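Trekberg campaign corflutes – printed both sides

Council and local election signs, 10 per pack, minimum order one pack. Eyelets in each corner, cable ties included. Stakes are extra. Authorisation line goes on at no charge but you have to send us the wording, we dont guess.

Orders over 100 signs get the bulk rate. October polls – artwork to Jeanine Hermans by Monday please.

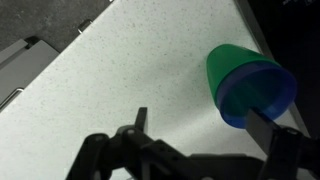

Street stall kits sold seperately, code 1608. Trestle cover, two pull-up banners, leaflet rack. Plastic cups like the two stacked on their side on the speckled countertop aren't in the kit, bring your own. Pickup from Prarkside depot only.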